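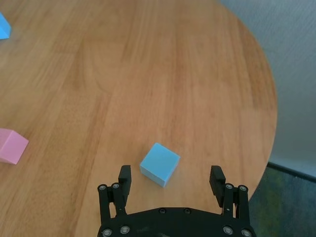
Slide 5: Stop before you grab

Fingers open, blue cube between them, closer to the left pad. Pause for anyone who thinks that's good enough. It's Tadeo's rule, so blame him: center first, close second.

Then the two house rules.
– Clear 20 cm around the target. Neighbors get bumped.
– Know where the table ends. Round ones are sneaky – the edge is never where your grid says.

Mention the Grorent checklist. Don't read it out loud. I did in November and lost the back row.

2 minutes, then hand over to Callum.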